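Runska wide fruit bowl, white ceramic
Four stars, would be five if it didn't weigh what it weighs

I went into the Rundham shop in June for a sieve and came out with a fruit bowl, so make of my judgement what you will. It cost 1695 rupees. My sister-in-law Manju Sisodia got hers in the sale for less and has mentioned it more than once.

The good part first. It is wide and fairly shallow, so fruit sits in it where you can see it. Our old bowl, a deep Floltevine affair, was a sort of well. Things went down it in spring and were met again in autumn. With this one the oranges stay on view and get eaten, even the greenish ones that everybody reaches past for a day or two. The rim is smooth and rounded all the way round and hasn't chipped, despite around 30 trips to the sink and one meeting with the tap.

Plain white goes with our grey worktop, which is glossy and shows everything. It would probably go with yours.

Now the grumbles. It is heavy empty and rather worse full, so wiping underneath becomes an event. The foot is unglazed and makes a noise on the worktop like a chair being dragged through a library. I keep a folded paper napkin under ours, and the problem is solved, though I do feel that at this price Runska might have run to a bit of felt. I wrote and told them so. They sent me a voucher for 5 per cent off another bowl.

It also takes up a fair patch of counter. If your kitchen is on the small side, measure first - I didn't, and the bread bin now lives on top of the fridge.

Dishwasher: they say yes. I haven't dared.

Would I buy it again? Yes, in the sale, and I would tell Manju. 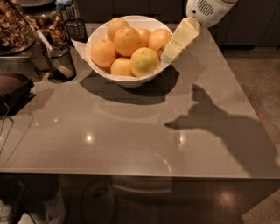

Sushil Vishwakarma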